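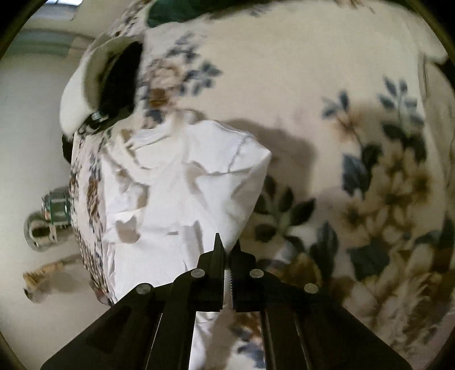
I finally watched Orness last night, after Vasanthi Sastry had been on at me about it since July. It is a family comedy about two sisters who inherit a cinema and can't agree what to show in it. I liked the first hour a lot. The second drags, mainly because of a court case that could have been settled in one scene.

Pao-chu Chiang plays the older sister and she is the best thing in it. I knew her only from Femivine, where she had 13 minutes and hardly any lines. She gets the big speech in this one -- the one on the stairs -- and doesn't shout any of it.

The songs are fine. I couldn't hum one now.
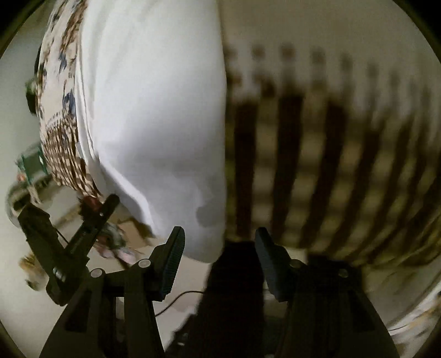
What's next

Priltura 2, if I can find a showing before 10 at night. The first ran for almost 53 days at our local, and I saw it in a hall with 753 seats and a broken speaker. Vasanthi says the sequel is louder. She has seen it already and won't tell me who comes back.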